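Wetel 4-Quart Stockpot with Glass Lid

Item 293. Ships in 4 days, or 25 if you pick the free option.

The Wetel is a plain stainless pot with straight sides, two handles and a lid you can see through until the steam gets going, at which point it becomes a lid like any other. It holds 4 quarts to the brim. Nobody cooks to the brim, so think of it as a very good three-quart pot with ambitions.

Works on gas, electric and induction. The base is thick enough that rice forgives you for wandering off, within reason. Both handles get hot – the older Joo had rubber sleeves on its handles, and we have 34 of those sleeves left in a drawer if anyone wants a pair. They fit the Wetel if you push.

Oven safe without the lid. With the lid, the maker says yes and Ye-ji Shim in our returns department says please don't.

Cleaning: dishwasher is fine. The rainbow stains that show up after a few months are harmless and come off with vinegar. The measuring lines inside are stamped, so they stay put, although they start at one quart and offer no opinion on anything less.

What's in the box: pot, lid, a leaflet in very small type.

Goes with: the Silau steamer insert (sits a little high, lid still closes) and the Jillura pasta basket (does not fit, whatever the sticker says).

Customer review, four stars, from Arnel Quiambao: "Bought it for soup. Makes soup. Lost a star for the knob, which came loose in May and needed a screwdriver."

The knob now comes with a lock washer. Older lids can have one too – write to us with your order number and we'll mail it out on the next Wednesday run. 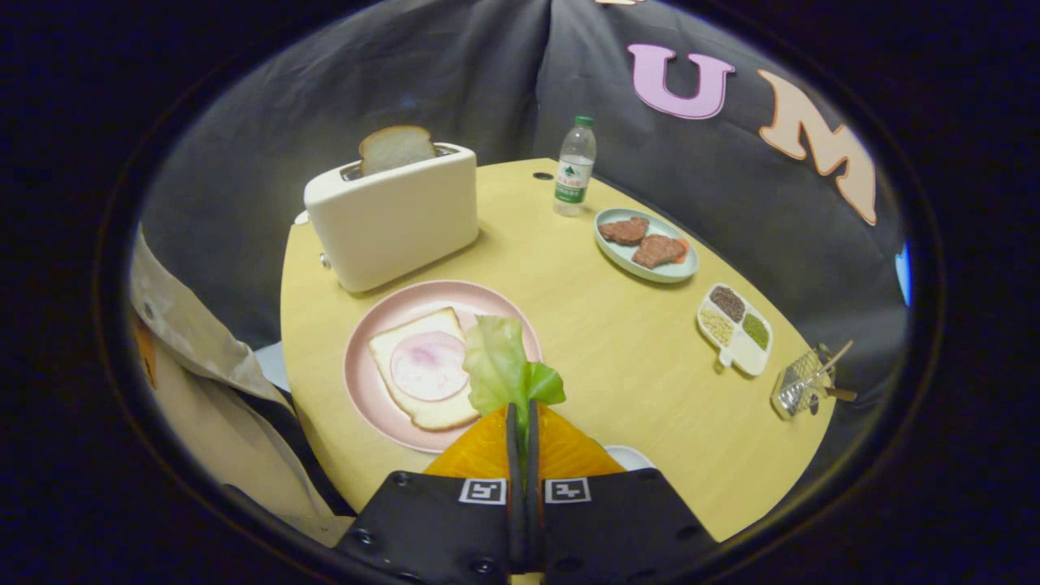

Spare lids are sold separately and fit the Joo as well, as long as yours is the one with the rolled rim.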